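Trornov Library Opens Ferri Collection of Early Computing Papers to the Public

TRORNOV, November 12, 2025 — The Trornov Library has finished cataloging the Ferri Collection, a body of papers, punched cards, manuals and photographs from the first years of computing in the region. Readers can now request any of its 1,698 items for use in the library's special collections room. No appointment is needed for most of the material.

The collection was put together over several decades by the Ferri family, whose members worked as technicians and programmers. It came to the library in crates, with little in the way of a list. Library staff sorted it by machine and by year, then wrote a record for each item in the public catalog.

Much of the collection concerns the Skuvley, a vacuum tube computer built for a weather office and later used for payroll and tide tables. The papers include wiring drawings, operators' logbooks and a long run of letters between the builders and the office that paid for the machine. Several of the letters argue over its name. One side wanted a number, the other wanted a word that could be said over the telephone, and the second side won.

The logbooks record daily work in plain terms: which tubes were replaced, who was on shift, how long a job ran. Some pages also hold chess positions, shopping lists and short poems.
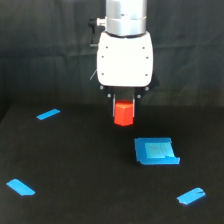 A smaller part of the collection deals with how the public saw the new machines. It holds newspaper cartoons, school essays and sermon notes, many of which compare computers to figures from older stories — clay servants, talking heads, mechanical birds. These items are cataloged under their own heading and can be requested separately.

The library has scanned 6 of the logbooks in full. The scans are available through Postico, the library's online reading service, and can be downloaded at no charge. The remaining logbooks are too fragile to scan in their present state and will be treated by the library's conservation staff first.

An exhibit drawn from the collection will open in February in the ground floor gallery. It will run for 3 months, and admission is free. A printed guide to the collection will go on sale the same day, in a run of 2,000 copies.

Teachers who want to bring a class to the exhibit should write to the education desk. Groups are asked to book ahead.

Requests to reproduce items from the collection should go to the rights desk. Press copies of selected photographs and logbook pages are available from the library's press office.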